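Cleaning Tips I No Longer Believe

I've been keeping house for long enough to have tried most of the tricks people pass around, and I'd throw out half of them. A few that keep coming back:

Vinegar and baking soda together. It fizzes, everybody is impressed, and then you have slightly salty water. Use one or the other. Baking soda is good for scrubbing a sink. Vinegar takes scale off a kettle. Keep vinegar away from marble and never let it near bleach.

Coffee grounds in the fridge. My neighbor Bhavana Sastry swears by them. I tried a bowl for a week and my fridge smelled of old onions and coffee. Find the onion, wipe the shelf, done.

Newspaper on windows. Maybe it worked with the old inks. I get gray smears on the frames. A plain cotton cloth does fine, and so does a squeegee if you wipe the blade after each pass.

Scented drawer liners to keep moths away. I paid for a pack of 2 and found holes in a sweater by March. Wash woolens before you put them away and store them in something that closes tight.

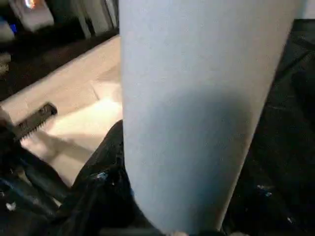
Pale blue, with a matte, faintly speckled surface.

On matte finishes in general: be suspicious of any tip that starts with "just rub it with a melamine sponge." Those sponges are a very fine abrasive. They'll take off the mark and leave a shiny patch where the mark was, and I can't see how that's better. Start with a barely damp cloth and try it somewhere hidden. If the thing is felt or paper, keep it dry and use a soft brush.

Dryer balls. Hagos Wako wrote in to say they cut his drying time in half. I would like to see him time it. Mine made a racket, and the towels came out when they always come out. Cleaning the lint screen every load did more.

Rice in the salt shaker. All right, this one I still do. Put in a few dry grains and change them when they start looking dusty.

Next time, drain cleaners, and why I own a plunger.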